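Paper filters: rinse or don't rinse?

flillura
OK, settle something for me. I switched from a drip machine to pour over in May and I've been rinsing the paper before every cup because a guy at work told me to. My wife says I'm pouring good hot water down the sink for no reason. She made two cups while I was out of the room, one rinsed and one not, and I picked the wrong one. Twice! So is this a real thing or have I been had?

Beans are a medium roast from Amaral, brown filters, kettle with a regular spout (don't yell at me).

sekesar44
Real thing. Brown paper especially. Fill a mug with hot water poured through a dry filter and drink it by itself. It tastes like a grocery bag. Once you've had that you'll find it in every cup.

Adelino Meireles
I've done the grocery bag test and sure, the plain water tastes like paper. Plain water tastes like anything you put near it. Then you add coffee and it's gone. I quit rinsing years ago and my mother-in-law, who complains about everything, has never said a word.

sekesar44
Do you drink dark roast though? Dark roast would cover up a wet dog.

Adelino Meireles
I do drink dark roast. Fair.

lulleo
The rinse also warms up the dripper, and everybody forgets that part. If yours is ceramic and your kitchen is cold, you lose a lot of heat on that first pour. With plastic I can't tell any difference, so I skip it when I'm running late.

My bigger question for flillura is the grind. What are you using? If your cups come out sour or thin, fix that before you worry about paper.

flillura
Hand grinder, 23 clicks out from closed. No idea if that means anything to anybody else. It's not sour, a little flat maybe?

Hélder Tavares
Clicks don't carry over between grinders, so 23 on yours could be 10 on mine. Go by time. If the water is through before you've put the kettle down, go finer.

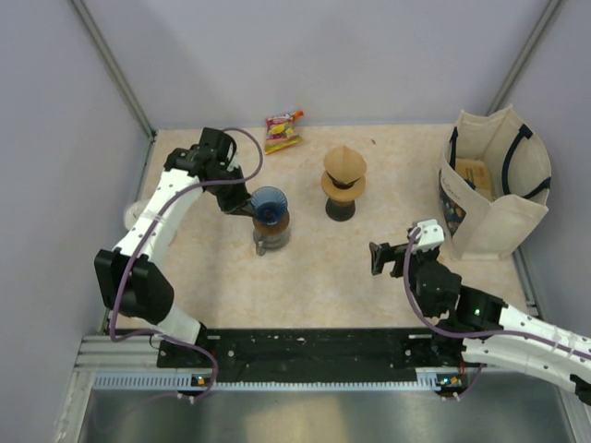
On the rinsing, I'm in the "depends on the paper" camp. I went through a whole box of the cheap brown cones and could taste them, then bought white ones and couldn't. What did help my flat cups was paying attention to how the cone sits. You want it standing up in the dripper, like the light-brown one over that wide tan rim, and if you fold the seam first it doesn't sag on one side. Mine used to flop over and I'd get grounds in the mug. Try the fold for a week and leave everything else alone.

sekesar44
Seam fold, yes. But rinse it too!!

flillura
I'll fold and go two clicks finer tomorrow. My wife has asked me to report that she is still winning.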